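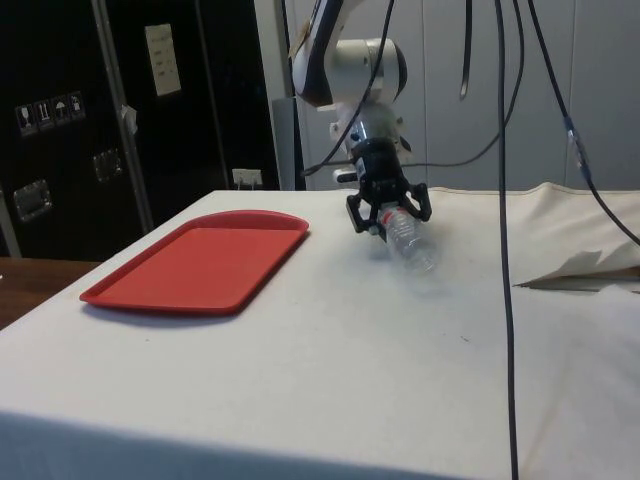
Fig. 1. Bottle held in a two-finger gripper, tray to the left.

Handout 3: Costing a small manipulation cell
Verena Thaler — September
Last updated: September
2 comments · 40 shares

The arm is usually the first line in a student budget and too often the last. For this unit you will prepare a purchase plan for one arm doing bench-top handling, with light household objects going in and out of a tray. Work from the task to the equipment, in that order.

1. Start with the objects

Write down what has to be picked up, its weight and its widest and narrowest parts. A clear drinks bottle is light, but its ridged plastic gives under pressure and transparent surfaces are hard for many depth cameras. If bottles are on your list, allow for a second sensing method or for time spent on tuning. Payload must include the gripper, the flange adapter and any cables the wrist carries. Groups forget the adapter every year.

2. Gripper

Two fingers will cover most rigid and semi-rigid items. Ask the supplier for opening width, closing force, whether force can be set in software, and the price of replacement fingers. Pantelis Bakalis has put two quotations in the course folder, one from Grilline and one from Metberg. They are not laid out the same way. Grilline includes the adapter plate in the price and Metberg lists it separately, so compare totals and not the headline figures.

3. Cables

Treat cabling as its own budget line. Include power, data, spare connectors, clips and sleeving. In Fig. 1 one black cable hangs straight down just to the right of the arm and a thinner one loops past the gripper. For your own layout, draw the full reach of the arm and mark where each cable will be at both ends of the movement. Decide on the route before ordering lengths.

4. Table, covering and small items

A plain white cloth is cheap and makes a red tray easy to separate by colour. It does less for a clear bottle, which picks up the white beneath it. Cloth also creases, and a raised fold can upset a height reading, so put clamps or a fitted cover on the list. Buy trays in more than one colour. Keep a sum for consumables: over 1000 grasps is normal in a term project, and bottles get crushed.

5. Transport and storage

Ask whether the transit case is included, hired or extra. Measure the doorway and the lift. A tall case will probably stay beside the table for the length of the project, and it takes up floor area that has to appear on your plan. Kassab charges for collection of empty cases after 40 days.

6. Time

Mernell quotes delivery only. Mounting, guarding and the first safety check are on the buyer's side. Andri Gisler allows 3 working days for these with two people — use his figure unless you can justify another.

What to hand in

One page of costs, one floor plan with cable routes, and a short note on which item you would cut first if the budget were reduced. Questions on the quotations go to Pantelis, questions on floor space to Andri.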